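Tusville Neighbors Board > House & Garden > Is a chest freezer worth it for two people?

clotwood_kirsten
My husband and I are down to two people in the house and he has decided this is the moment to buy a chest freezer. He has a spot picked out in the garage. He has measured it. He has been out there with masking tape marking the floor like a homicide detective.

I say we already have a freezer, it's on top of the fridge, and half of it is bread heels. Tell me I'm right, or at least tell me what I'm in for.

npalvarado
You're wrong, sorry. We got one in May and it paid for itself in pork shoulder. Buy the big packs, cut them down, wrap them, label them. The labeling is where marriages are tested. Mine says "meat, brown" on eleven packages in handwriting that isn't mine.

harvey_p
Disagree with Nicanor. A chest freezer is a very cold hole. Things go in on top and the things underneath become geology. When we moved from the Pitley Road house I got to the bottom layer and met a turkey older than our dog.

Get an upright. It has shelves. You open the door and there's your food, looking at you.

npalvarado
An upright dumps all its cold air on your feet every time you open it. Chest keeps the cold in. Also it holds more for the same floor space, and you can fold laundry on the lid.

harvey_p
You can fold laundry on the lid until you want a pork chop.

aine_l
Both of you are skipping the actual question, which was two people. Kirsten, how do you two cook? If you make a pot of something on the weekend and eat it for days, you want freezer space for the other half of the pot. If you eat eggs over the sink like my brother, save your money.

clotwood_kirsten
We cook. He makes chili in a quantity suited to logging camps. I make soup. We also have a garden that produces nothing until it produces 57 zucchini.

aine_l
Then I hate to say it, but the man with the tape has a point. Small one, though. Five cubic feet is plenty for two. People buy the giant one and then feel obliged to fill it, and that's how you end up owning half a cow.

On the zucchini: grate it, squeeze it hard in a dish towel, freeze it flat in bags in two-cup portions. Do not freeze slices. Frozen zucchini slices thaw into something you'd find in a gutter.

sal_pacheco
Jumping in because I went through this last winter. What I did:

Chest freezer, small, from Cunha Appliance out by the feed store. Milk crates inside, stacked two high. Each crate is a category. One for meat, one for soup and sauce, one for vegetables, one for bread. When you want the bottom crate you lift out the top one. No geology.

Also keep a list on the lid. Dry erase marker comes right off the enamel. Mine anyway, so try a corner first.
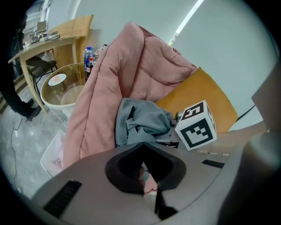 Sal's place

harvey_p
And do you update the list, Sal?

sal_pacheco
My wife updates the list.

harvey_p
There it is.

npalvarado
Seconding crates. I use the cloth grocery bags with the handles, same idea, and they squash into the corners better. Different color for each kind of food. Green is vegetables, red is meat, and the blue one is where things go when I'm tired.

clotwood_kirsten
What about the garage? Ours isn't heated and it gets properly cold in January. I read that a freezer can quit if the room is too cold, which sounds like a joke but apparently isn't.

aine_l
It isn't. Mostly a problem with the fridge-freezer combos, where the thermostat sits in the fridge half and decides everything's cold enough already. Plain freezers do better, but look for one sold as "garage ready" and read the temperature range in the manual. Plug it straight into the wall, no extension cord. And put a cheap thermometer with an alarm on it. I lost a whole season of blueberries to a tripped outlet and I'm still not ready to discuss it.

harvey_p
If it's on the same outlet as the garage door or his power tools, I'd have that looked at before the chili moves in.

npalvarado
What's the price on those at Cunha now? Mine came from somebody's basement and four of us carried it up the stairs, so I'm no help.

clotwood_kirsten
We drove out there this afternoon. The one he wants is 789 with delivery. The one Áine would want is a good deal less and fits inside the masking tape with room left over for a rake.

aine_l
Get the one I would want.

harvey_p
Get the upright.

clotwood_kirsten
Update: we got the small chest. He is calling it a compromise and has already asked whether there's room for a second one. Delivery window is "morning," so I expect it after supper. Sal, where did the crates come from?

sal_pacheco
Restaurant supply in Clotwood, behind the tire shop. Take a tape measure and measure the inside, including the hump where the compressor is. I forgot the hump. I own two extra crates if you want them.

clotwood_kirsten
Sold. I'll pay you in zucchini.

sal_pacheco
They're free. Please don't.

Contact the moderators | © Tusville Neighbors Board | Back to top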